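Ticket 48 -- hand unit, left finger slow to close
Opened Sun 22 September, Velimir Jurić
Site: Noltance flat, bedroom setup

Symptom: trigger pulled, right finger comes in straight away, left one lags then catches up. Only on thick stuff. T-shirts fine, tea towels fine. Shows up worst on the cable-knit cardigan, so using that for all the checks below.

Done so far:
- power off, wait, power on. No change
- wiped both blue pads, lint-free cloth, no solvent
- checked pivot pins by hand, all six. Lower left feels a touch stiff?? not sure
- reran zero with fingers fully open -- passes
- cycle counter says 500 since last service, so it's due anyway

Pinch test on the knit, pads down either side of a cable, squeeze slow: 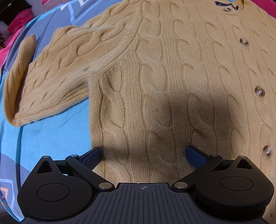 Ó Súilleabháin: don't touch the zero again till you've done the pins. We had the same lag on the Tosico unit and rezeroing just hid it for a day. One drop of the light oil per pin, work it open and shut, wipe off the extra. And check for fluff down behind the left pad before you oil anything.

OK. Fluff first then. Got a fair bit out from behind the left pad with tweezers, yellowy wool, packed right down. Right side nearly clean. Oiled lower left pin, then the rest so they match. Worked it 38 times by hand with power off. Stiffness gone as far as I can feel.

Power back on. Dry close, nothing between the fingers: both move together. Log shows left trailing by 18 ms, was a lot more this morning (didnt write it down, sorry).

Smoothed the cardigan out flat again, sleeve out to the side, before going back on fabric. Start position is fingers open, just over the hem.

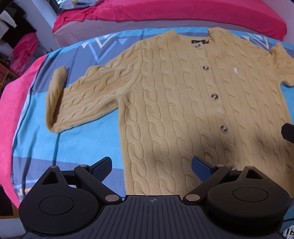 Starting from the hem and moving up to the buttons, five pinches each on the ribbing and the cables. Ribbing all good. Cables good except one, where left was late again but only slightly. Could be me pulling the trigger at an angle.

Still to do:
- swap left pad, edge is lifting. Spare is in the Zerus box
- rerun zero AFTER pad swap, not before
- same pinches again tomorow, same garment
- add "clear fluff behind pads" to the daily sheet, knitwear days at least

Leaving open. If it lags again after the pad I'll take the left housing cover off and look at the belt.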